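Out and About > Open Days > Flowers and Gardens

Roses at the Lenedia open day

Posted September 2, 2022

14 comments | Print this page | E-mail this to a friend

So I finally made it to the open day at Lenedia! I've been meaning to go ever since Natalina Russo told me she'd learned more about cut flowers in one afternoon there than in all her years of buying them (and she buys a lot of them, her hallway looks like a hotel lobby). I had a free day, the car had gas in it, and off I went with a cheese sandwich and no plan at all.

If you haven't heard of the place, Lenedia is a workshop and teaching space for people who work with cut flowers. They run courses for florists and event people, and they do trials too, mostly on how flowers hold up when they're moved around and handled a lot. Once a year they open the doors and let the rest of us wander through. Entry was $6, which got you a paper badge, a cup of coffee and a ticket for the raffle. Parking was in the field behind the Huden building and it was pretty rutted, so if you have a low car, go slow.

I was early and still ended up in a line. There were 200 tickets for the morning and I think every single one of them went. The woman in front of me had driven two hours and brought her own pruners in a holster, which I admired very much.

They sent us in by groups of eight. Ours was led by Nazareno Bortolotti, who has been growing and selling roses most of his life and talks about them the way my uncle talks about tomatoes. We started at the cold storage, where you can't stay long and don't want to. Buckets on both sides, a smell like wet leaves and green stems, and a big thermometer he tapped with his knuckle every time he walked by. He told us most people kill their roses on the way home from the store. The back seat on a warm day, he said, is worse than a week in a vase.

Then we went through to the rooms where the roses get handled one stem at a time, and that was the part I'd come for. I have a real weakness for red roses, the deep crimson kind, and I'd never really stopped to look at how one is put together. Nazareno had us start at the bottom of the flower and work up. Look at the green first, he said, then worry about the red. 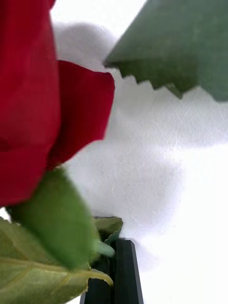 He's a big believer in sepals. Those are the pointed green bits under the bloom, and before the bud opens they're wrapped right around it. When they've folded back, the rose is ready to go on opening in your house, and when they're still hugging the bud tight it may just sit there and sulk. I have bought so many sulkers! I always picked the tightest buds in the bucket, thinking I'd get more days out of them, and then they'd droop at the neck without ever opening. He also had us feel the bloom gently, just above the base. A good one pushes back a little. A soft one has been around a while, whatever the sign on the bucket says.

He got onto outer petals too. Growers call them guard petals, and they take all the knocks so the inside ones don't have to. You can pull one off if it's bruised and the rose won't mind, but he says florists go way too far and strip a lovely big bloom down to something the size of a golf ball.

Coffee break was in the hallway, and the coffee was better than it needed to be. I got talking to Lucienne Besnard, who does wedding flowers and had come over with a whole list of questions. She swears by Santoro flower food, half the amount it says on the packet. Pantelis Rallis, who was refilling the milk, told her that was plain wrong and she should use the full amount or nothing. They went back and forth on this for the entire break and I ate two pastries and learned a lot.

After that it was Agata Pace's session on vases and conditioning, and I took so many notes my pen gave out. Her main thing is leaves. Anything that would sit under the waterline has to come off, and I mean anything, because leaves in water turn to slime and the slime blocks up the stems. Up above, though, she likes to leave plenty on.

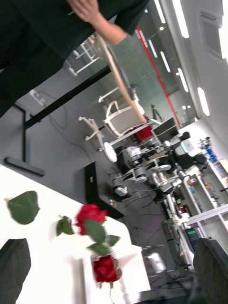 I've had a long argument with myself over glass vases, and I went home with it still not settled. I love them, but they show everything, and mine have that cloudy ring that never comes off (Agata says rice and vinegar, swirl it, leave it overnight, swirl it again). Then there's the problem of finding the darn things. A clear glass vase on a bright white tabletop just about vanishes, even with a deep red rose in it, and I can see myself reaching for the flower at home and sending the whole lot flying. The roses themselves looked gorgeous against all that white, though, with the green leaves bunched up between the two of them, and I even liked the one leaf lying off by itself on the table. My kitchen table is brown and covered in mail. I may have to rethink that.

Her other tips, as fast as I can type them. Cut the stems again when you get home, at a slant, with something sharp. Don't smash the ends with a hammer, which is what my grandmother did and I've been doing ever since. Keep the vase away from the fruit bowl. Change the water every other day and wash the vase while you're at it. If a rose goes limp at the neck, recut it and float the whole thing in the bathtub for an hour. I haven't tried that one yet but I'm almost hoping for a droopy rose so I can!

There was a little shop on the way out. I'd promised myself I wouldn't, and then I did. I came away with a pair of Trasik snips (orange handles, so I might not lose them in the compost for once) and a bunch of reds from the bucket by the door. I checked every sepal. It took ages and there was a small crowd behind me by the end of it.

The raffle was drawn just before closing. The winning ticket was 982 and I was nowhere close. It went to the lady with the holster, who took home an armful of roses so big she had to walk to her car sideways.

A couple of practical things if you're thinking of going next time. Wear shoes you don't mind getting wet, the floor by the cold storage had puddles. Bring a sweater for the same reason. There's nowhere to buy lunch, just the coffee and pastries, so I was very glad of that sandwich. They told me there's a shorter evening event in November, all about winter arrangements, and you have to sign up ahead for that one. Natalina and I are already on the list.

My roses are on the windowsill now - leaves off below the water, full dose of flower food. Sorry, Lucienne.

Share this: 37 shares

14 comments | Print | E-mail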